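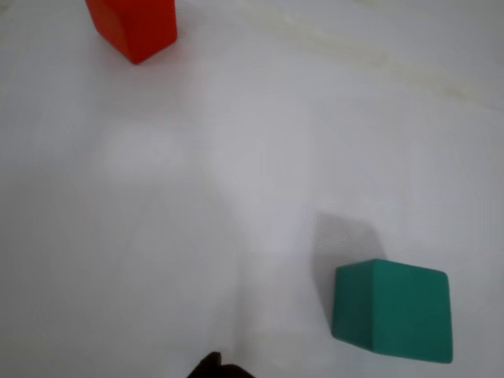

積み木コーナー・台まわり 点検チェックリスト(コメント付き)
Jommont室/使う前にひと通り/点検票 1549

去年の票が細かすぎて自分でも途中で投げそうになったので、思いきって作り直しました!気づいたことはコメント欄にどんどん書いてます。長いところは読み飛ばしてくださいね。

1. ブロック本体
□ 角に欠け、ささくれがない
□ 指でなでて引っかかりがない
□ 色が手につかない(白い布でこする)
コメント:赤も青緑も角の丸いタイプなので、欠けると触った瞬間にわかります。私は目をつぶって触る派です。布は使い古しのハンカチで十分。

2. 台に貼った紙とテープ
□ 紙の角が浮いていない
□ 紙の重なりに段差やたるみがない
□ テープの端が裂けたり、めくれたりしていない
□ 黄ばんだテープは貼り替え候補として印
コメント:いちばん手間がかかるのはここです。紙の下側の角がちょっと浮いてきていて、テープも端がほつれたのがあるし、紙の波打ちも気になる……。次はもう全面貼り替えたいなあ。

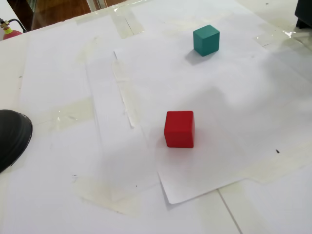 うちはテープを上から重ねて済ませてますけど、やっぱり全部はがさないとだめですか、というコメントをUta室からいただきました。いえいえ、はがれかけでなければ重ねても「可」にしてます!ただ、重ねるのは2枚まで。それより厚くなると縁にブロックが引っかかって、小さい段差でも案外倒れるんですよね。

3. 積んだときの安定
□ ふたつ重ねて、手を離してもぐらつかない
□ 上の段が少しずれていても落ちない
□ 紙がたるんだ場所で積んでいない

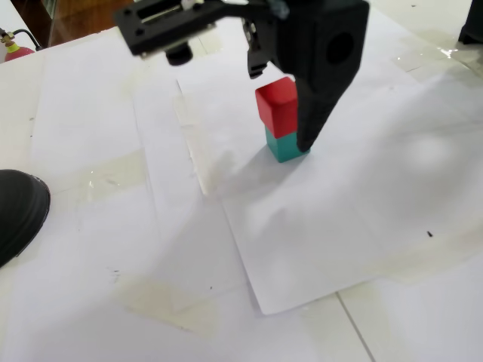
コメント:きっちりそろえて積むとだいたい合格になってしまうので、わざと少しずらして試すのがおすすめです。Lemaire室の票にはこの項目がなかったので、次の版で足してもらうようにお願いしました。

4. コード、ケーブル
□ 台の上に垂れ下がったコードがブロックに触れない
□ 被覆に傷、つぶれがない
□ 抜けかけのコネクターがない
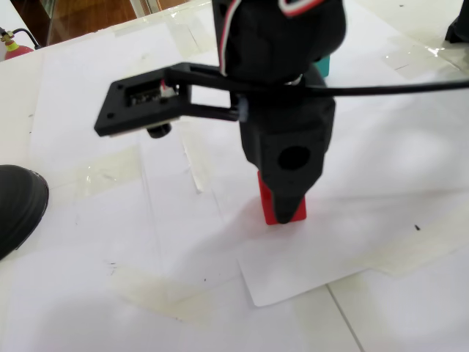

コメント:コードは引っぱって確かめないこと(前にやって怒られました、私です)。目で端から端まで追って、怪しいところがあったら使うのをやめてZollden窓口へ。連絡のときは備品番号3396を伝えると早いです。

5. 片づけ
□ ブロックは箱へ
□ はがしたテープの切れ端が床に残っていない
□ 票に時刻を記入

紙の在庫が残り少ないので、2月分の注文に入れておきます。テープの幅は今と同じで頼むつもりですが、細いほうがいい人は早めに教えてください。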